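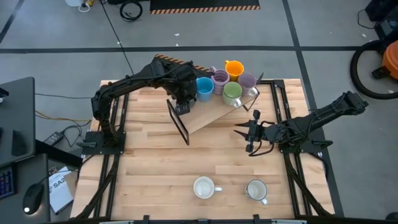 Science Help > Biology > Genetics > Blood types

Both parents are type A, kid is type O. How??

Asked October 7, 2019 | 387 views | 9 comments

Need this cleared up before my bio test. Did the Temby home kit with my family, the one with the little cards. Mom is A. Dad is A. I'm A. My little brother came out O. Teacher says blood type is inherited, so where does the O come from if no one else has it? Did the card wrong? Or is it one of those things that skips a generation? My notes say A is dominant, so shouldn't all of us be A. Grandparents unknown, can't ask. Also my notes have "AO" written in one spot and I don't remember why.

2 answers

Answer 1 (68 upvotes)

Totally normal, nothing weird going on in your family. The AO in your notes is the whole thing.

You get two copies of the blood type gene, one from each parent. Copies come in A, B or O. O is recessive, so it only shows if you have two of them. Somebody with AO tests as plain type A, same as somebody with AA. The card can't tell them apart.

So your mom is AO and your dad is AO (assuming the cards were read right). Draw the square:

Mom's A + Dad's A = AA, type A
Mom's A + Dad's O = AO, type A
Mom's O + Dad's A = AO, type A
Mom's O + Dad's O = OO, type O

One in four chance for each kid. Your brother got the last line. You got one of the first three, no way to know which from the card.

"Skips a generation" is kind of a sloppy way to say it. The O copy was there in both parents teh whole time, just didn't show. And 1 in 4 doesn't mean every fourth kid, each one is a fresh roll. Two AO parents could have five kids and all of them type A.

For the test: phenotype = what shows (A). Genotype = the copies (AA or AO). They love asking that. If you get one with an AB parent, remember A and B are codominant so both show up.

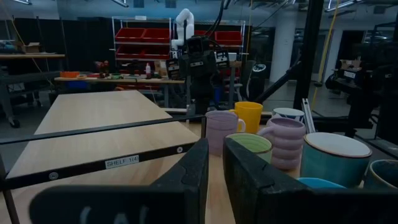 Answer 2 (9 upvotes)

What they said. Also home cards get misread a lot, mine dried out before I looked at it and I had to do it over. Redo your brothers if you care. Don't use a school kit for anything medical obviosly, the hospital will test again anyway.

Rh is separate btw. The + or - part. Different gene, negative is the recessive one, so two positive parents can have a negative kid the same way. Ours was on the December final, worth a lot of points.

Share (9)

Related questions
Can two blue-eyed parents have a brown-eyed kid?
Punnett square with two traits, is it always 16 boxes?
Wikano flashcards for genetics, any good?
What is the difference between a gene and an allele
Are identical twins always the same blood type?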